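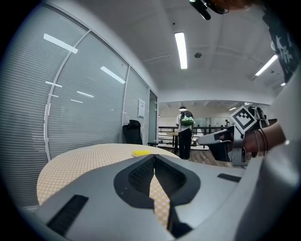
Fig. 1. The checked tablecloth, yellow and white.

Does a Longer Rise Make Better Bread? A Home Test
Project report by Homa Ghaffari and Tâm Phùng
14 Mar 2020

Why we picked this

Every bread book in the Jallthorpe library says the same thing: leave the dough overnight in the fridge and the flavor gets deeper. Some say "nutty." One says "complex." None of them says how anyone checked. Tâm's aunt, Mỹ Kiều, has baked for a living at the Phùng bakery for most of her life and she doesn't believe a word of it. She thinks people like slow bread because they waited for it. We wanted to find out if tasters who hadn't waited for anything could tell the difference.

What we read first

There is a lot of writing on this and not much of it is testing. Most of the articles we found were by people who sell flour or classes. The leaflet that comes in the Flosten flour bag claims a long rise is easier on the stomach, with no source given. We left digestion out of the project completely. We had no way to measure it and we doubt the leaflet did either.

The textbook explanation is that yeast and bacteria make acids and other flavor compounds as they work, and that cold slows the yeast down more than it slows some of the rest. That seems reasonable. It still doesn't tell you if an ordinary person eating a slice with butter will notice.

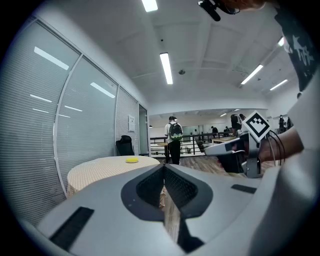 Our recipe was plain white bread with flour, water, salt and dry yeast. We made 2 doughs from the same bag of flour. Dough A rose on the counter and was baked the same day. Dough B was mixed the evening before with less yeast and kept in the fridge until morning. We know this changes the yeast as well as the time. Ottilie Prantl, our teacher, pointed this out when we handed in the plan, and she was right, but with equal yeast the cold dough came over the top of the bowl in our February trial and we lost it.

Each loaf used 400 grams of flour. Both were baked in the same oven, one after the other, in the same tin. We let them cool fully before slicing and took the crusts off, because the crust on B was darker and would have given it away.

How we tested

Tasters got three pieces, two from one loaf and one from the other, and had to say which was the odd one out. This is harder than asking "which do you like?" and it's also harder to fool yourself with. Saeed Soltani cut the pieces and kept the key, so neither of us knew which was which while we were handing them over. We asked people to write their answer down before talking. A few talked anyway, and we threw those answers out.

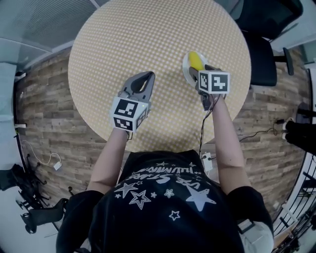

The answers we kept were close to what you would get from guessing. One in three should be right by luck, and we did a bit better than that, but not by enough to mean much with a group this small. Of the people who did pick the odd piece, some said the slow bread was the sour one and some said it was the sweet one. That doesn't look to us like people all noticing the same flavor.

Texture may be a different story. Several tasters wrote "chewier" next to loaf B. We can't say that was the rise, since B went into the oven second and the oven may have been hotter by then. We should have swapped the order and baked again.

What we think

We did not show that a long rise makes no difference. Our test was too small for that. We also only tried one night. The Trokitz baking club wrote to us that the change only shows up after three days, which may be true, although it is a handy thing to say after somebody has tested one.

Mỹ Kiều read this report and said she could have told us for free. She hasn't tasted the loaves blind either.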